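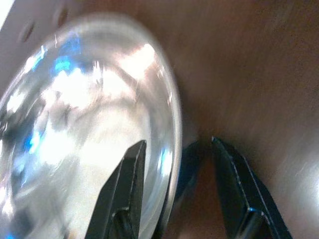 A clear glass bowl with blue reflections.

Installing the Nududora Content Pack on a Role-Play Server

Last updated June 27, 2025

The following procedure applies to server owners who wish to add the Nududora content pack to an existing role-play game mode. The pack contains 3,352 files and requires some 4,000 MB of free disk space during installation. Access to the server console and the file manager is required.

Before You Begin

Stop the server from the control panel. Copy the addons, data and cfg folders to a location outside the server directory. Player inventories are stored in the data folder and cannot be restored without this copy.

Step 1: Upload the Pack

Extract the archive on your own computer and upload the folder named nududora to addons. Do not rename the folder. File names must remain in lower case – servers running Linux will not load them otherwise.

Step 2: Edit the Settings

Open settings.txt in the nududora folder. Set start_map to ametepe for the town map or gidon for the harbor map. Set max_props to 100 or lower. Values above this limit are ignored, and the default is used. Save the file as plain text.

Step 3: Set Staff Permissions

Futa is the permissions module supplied with the pack. It recognizes three ranks: owner, moderator and player. Enter the account ID of each staff member in ranks.txt, one per line, followed by a space and the rank. Accounts that are not listed receive the player rank.

Step 4: Restart and Check

Start the server and watch the console. The line "Nududora loaded" should appear before the map name. If it does not, confirm that the folder is not nested inside a second folder of the same name – a common result of automatic extraction.

Players connecting for the first time will download the pack before joining. Server owners who use a separate download host should upload the same files there and enter its address under download_url.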